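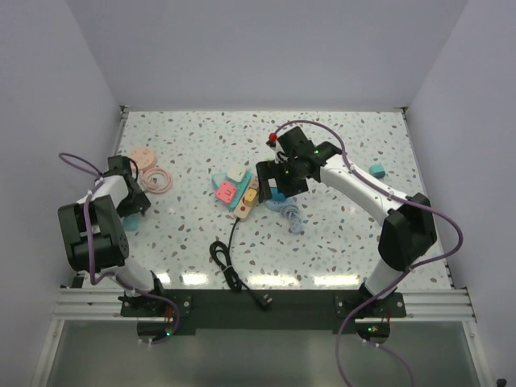

Showing a robot what to do takes less skill than deciding what to show it, according to a comment by Pillay often repeated in discussions of the subject, and most of the trouble blamed on the learning software begins with demonstrations that disagree with one another. The remark was made about two-armed table work, but it has since been applied to the wider practice known as teaching by demonstration.

Teaching by demonstration is a way of preparing a robot for a task by having a person carry the task out through the robot. The movements are recorded and used either for direct playback or as training material for a control program. It is an alternative to writing out each movement in code.

Methods

There are two common methods. In hand guiding, the motors are set so that the arm can be pushed about freely while its weight is still held up. The operator takes hold of the arm near the wrist and moves it through the task. The joint angles are stored as the arm moves. Hand guiding needs little extra equipment, but the operator's own hands and sleeves often get into the camera pictures, and guiding two arms at once is tiring for one person.

In remote control, also called teleoperation, the operator stands or sits apart from the working arms and moves a separate control device. This may be a pair of handheld controllers, a glove or a smaller copy of the arm itself. Where a copy is used, it is usually called the leader and the working arm the follower. The follower takes up the same joint angles as the leader, and a trigger or handle opens and closes the gripper. The operator feels little or nothing of what the gripper touches and has to judge contact by eye. Some leader arms push back when the follower meets resistance, though this adds cost and can make the pair shake if it is badly tuned.

Tasks

Early work used blocks and pegs. Later collections turned to household and office goods, among them power strips, plug adapters and bundled cords. Cables are regarded as difficult because they bend, catch on fingers and seldom lie the same way twice. Plugs are difficult for a different reason, as a small error in angle is enough to stop the pins going in. Tasks of this kind are often given to two arms, one to steady the strip and one to bring the adapter.

Recording

A single run through a task is called an episode. It normally holds the joint positions of each arm, the state of each gripper and the pictures from one or more cameras, all marked with the time. The operator sets out the objects, starts the recording, does the task, stops the recording and sets the objects out again. The layout is changed between episodes so that the program does not simply learn one set of positions.

The Molia collection, one of those cited for cable work, contains 2292 episodes by 8 operators. Each operator was given a two-page sheet stating which arm should move first and where to grip a cord. Episodes in which an object left the table were kept but marked. The Clasura collection took the opposite course and left operators to choose their own order, which gave more variety and slower training.

Quality

Long pauses, second attempts and sudden changes of direction are the faults most often looked for when episodes are checked. Opinion is divided on second attempts. Some groups remove them, while others keep them as a record of how to recover from a missed grasp. In the Talano guidelines a new operator practises for roughly six hours before any episode is kept, and the first session of the day is treated as a warm-up.

See also: Gripper; Leader arm; Motion playback; Teleoperation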